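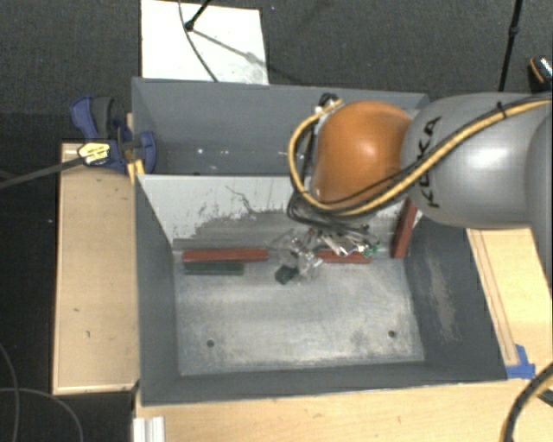 4. Sort the blocks by color and length

Now for the fun part! With the Stuvar bin on your worktable, you're ready to give your building blocks a proper home. The bin has two compartments, a narrow one at the rear and a larger one at the front, with a sloping divider between them.

4.1 Set the bin so the large compartment faces you. Leave enough room on one side for a tray or a second bin.

4.2 Tip the blocks into the large compartment a few handfuls at a time. If you bought the Stisach block set (order no. 1032), one bag makes a good first batch.

4.3 Start with the long, narrow blocks, such as the red ones, and lay them along the foot of the divider. They line up beautifully against the slope, and you'll see right away which ones are the same length.

4.4 Pick out the small blocks next. Green ones can be easy to miss against the gray floor, so run your hand along the back edge and into the corners.

4.5 Move one color at a time to the rear compartment, then empty it into its storage bag before you start on the next color. (We like to do red first, but any order works.)

NOTE: Long blocks go into the rear compartment lengthwise. Laid crosswise they tend to catch on the divider, and then the whole row slides back down to you.

NOTE: Scratches and dark scuffs on the divider are normal wear and don't affect sorting. Wipe the panel with a damp cloth and let it dry before you refill the bin.

CAUTION: Small parts. Keep loose blocks away from children under 3.

CAUTION: Never lift a full bin by the divider. Hold it by the outer walls, with both hands.

5. Check for crumbs and chips

5.1 Once the rear compartment is empty, look for tiny bright specks on the floor. Brush them out with a soft, dry brush.

5.2 Run a fingertip over the edges of each long block. Set aside any with a sharp corner and smooth it with fine sandpaper.

5.3 Put the finished bags back on the shelf, labels out. Now go build something!

Spare storage bags: part no. 488, pack of 37.

Revised 30/05/2021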